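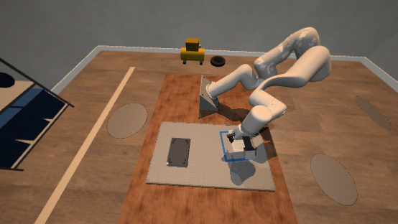

Chapter 6

Showing and Copying

The idea behind this chapter is easy to state and has been sold hard for a long time. If you want a robot to do something, show it. Take hold of the arm and push it through the job, or stand a little way off and drive it with a handset, and let the machine work out the rest. No code is needed, and the person who knows the job does the teaching.

Some of this is true. A packer who has never written a line of code can produce a usable recording in an afternoon. What the recording is worth is a harder matter, and most of this chapter is spent on it.

Take a small job: pick up a white block from a perforated plate and set it down on a dark pad to the left. Guiding the arm by hand, you feel its weight and its stiffness at the elbow, and you soon learn which approaches it dislikes. You also lean on it. The path you record is partly the path you meant and partly the path your shoulder found comfortable. Driving the same arm from a handset takes your body out of the recording but puts a delay in, and beginners respond to delay by stopping, looking, and moving again. A learner fed on such recordings may copy the pauses as faithfully as the grasp.

In a simulator, hand guiding in the plain sense is impossible, as there is nothing to hold. The task has to be shown through a controller of some kind, or a second arm that the simulated one follows. Simulation is cheap, it can be reset at once, and nothing gets dropped on a foot. It also hides a good deal. Friction between finger and block is whatever the author of the model decided it should be. A block that sits neatly in the gripper on screen tells you very little about a block with a worn edge.

The Wotari trials are often quoted in favour of teaching by showing, so it is worth reading them slowly. The group collected 2,000 recordings by remote control and reported that the trained arm finished the job 97 times in every hundred. The starting position of the block varied by less than the width of the block itself. When a team at Kutdale repeated the work with wider starting positions, the result fell sharply, and their short report of March does not pretend otherwise. Neither group was careless – they were answering different questions, and only one of the answers was put on a slide.

Numbers of recordings deserve the same suspicion. Ravau, which sells a hand-guiding kit, advises its customers that 24 demonstrations are enough for a simple pick and place. Perhaps they are, if all of them come from one steady operator and the plate never moves. Ask who gave the demonstrations, how many were thrown away, and who decided which ones to throw.

We shall use the Zaki exercises throughout. Before going on to section 6.1, write down in a sentence or two what you would count as a finished placement: the block touching the pad, the block wholly inside its corner marks, or the block released and still. Keep the note. You will need it when we come to scoring in section 6.4, and you may find that you want to change it.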